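Cell technician (part-time to start), Trindik workshop

We are looking for a patient, practical person to look after our two-armed garment handling cell at Trindik. Hedvig Fagerlund has kept it running since the day it was bolted together, and she is moving over to our Padilla site in April, so there will be a proper handover and plenty of time to ask her things.

You would start the cell up at 8 in the morning, check both grippers, and write down anything that feels stiff or sounds different from the day before. 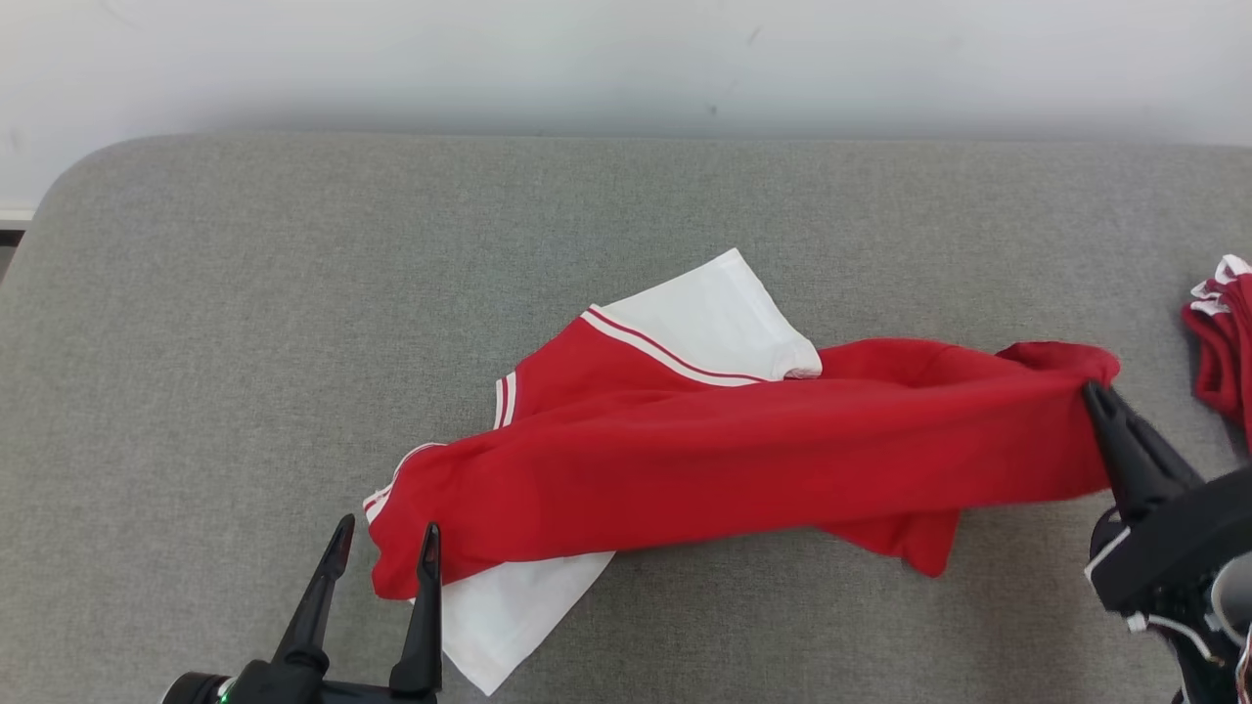 Finger care is the largest part of the job, and you will get to know every screw. The fingers are black and narrow towards the tips, and they have to meet cleanly, or thin cloth slides straight out. Smooth, slightly shiny sports shirts like the red and white one are what we set the grip against, with the cloth gathered up between the fingertips. You would also tidy the cables at the wrist - Hedvig is rather particular about this - and change a worn finger pair every 200 hours.

Some days are slower, and you may spend a whole afternoon with Martim Nogueira getting the arms back into line after a wrist has been off for repair. We think that is rather a nice way to spend an afternoon, and we hope you will too! 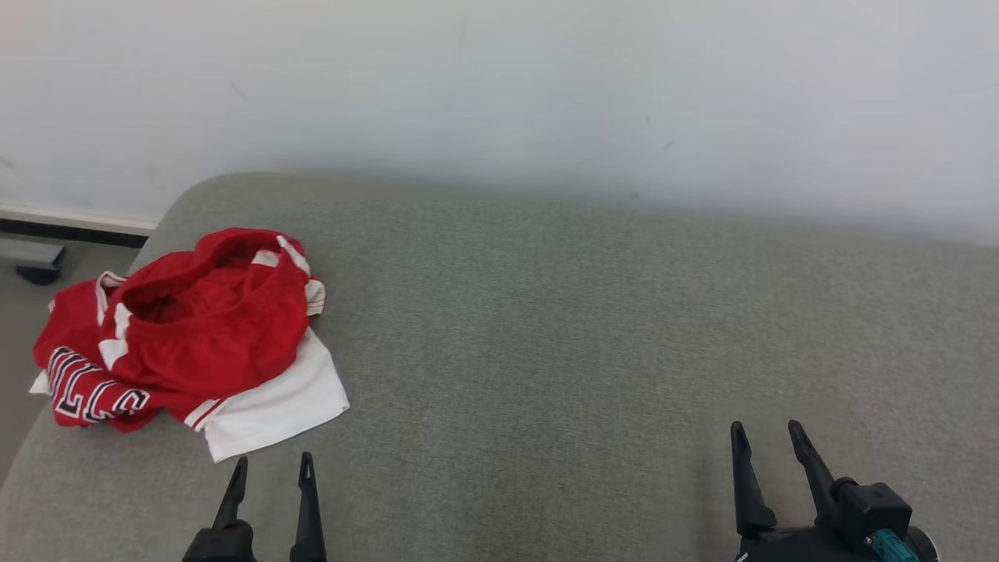
Both grippers open, with red and white clothing on the left of the grey cushion.

The post is 19 hours a week over 3 mornings and one afternoon. Experience with small motors or sewing machines would be lovely, but we are very happy to teach.

Please send a short letter to Lurdes Marinho at the Trindik office, telling us about something you have mended.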